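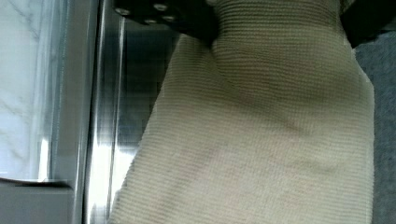 Despachos del siglo XVIII con trozos en números: ¿los descifraba el secretario o el ministro?

Ilaria Negri
Hola a todos. Llevo desde mayo metida en la correspondencia de un enviado en La Haya (nadie famoso, un señor que se quejaba mucho de la humedad y de que no le pagaban) y me he atascado en una tontería. La leo en la edición de Fluvcombe, que es la que tienen en la biblioteca de Prordale. En la carta 25 el texto va tan tranquilo, hablando de una boda que se negocia y de quién cenó con quién, y de pronto hay cinco líneas que son solo grupos de números. Luego vuelve a la prosa como si nada. Al pie, el editor pone «descifrado en el original» y se queda tan ancho.

Mi duda es doble. ¿Quién descifraba eso al llegar, el ministro en persona o alguien de la oficina? Y lo que más me intriga: ¿por qué cifrar solo un trozo? En esas líneas se habla de un préstamo, pero dos párrafos antes dice sin cifrar cosas bastante peores sobre la princesa. Estoy escribiendo un trabajito para el grupo de lectura y no quiero meter la pata. Gracias de antemano.

Vivek Katiyar
Buena pregunta, a mí me pasó lo mismo con otra colección. Lo normal era que descifrase un secretario o un empleado con acceso a la clave, y que al ministro le llegase el texto ya claro, muchas veces escrito entre renglones encima de los números. Eso es casi seguro lo que quiere decir tu editor con «descifrado en el original» — la solución está en el mismo papel, en otra letra. Si puedes ver una reproducción del manuscrito, fíjate en si cambian la mano y la tinta.

Sobre cifrar a trozos: cifrar era un aburrimiento tremendo. Había que buscar cada palabra o cada sílaba en el nomenclátor, copiar el número y no equivocarse, y al otro lado alguien tenía que deshacerlo todo.
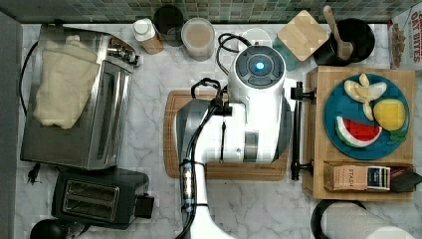
Así que se guardaba para lo que de verdad podía hacer daño si abrían la valija, y en una negociación el dinero solía hacer más daño que los chismes. Además, los chismes de la corte los conocía ya todo el mundo. Ojo también con otra posibilidad, que lo de la princesa lo escribiera sin cifrar a propósito, sabiendo que le leían el correo. Esto último no lo afirmes en el trabajo si no tienes otra carta que lo apoye, yo lo dejaría en nota.

Y mira si mandó la misma noticia por otra vía. En la colección que leí yo había 4 cartas duplicadas, y una de ellas traía en claro lo que la otra llevaba en números.

Leone
yo creo q lo descifraba el ministro, si no vaya secreto. en la novela esa de Arkville lo hace él con una vela

Ilaria Negri
¡Mil gracias, Vivek! He vuelto a mirar las notas y sí, en el apéndice dice que la solución está «de otra mano», lo había pasado por alto completamente. Lo de los duplicados lo busco esta semana. Leone, lo de la vela me ha gustado, pero creo que me quedo con el secretario :)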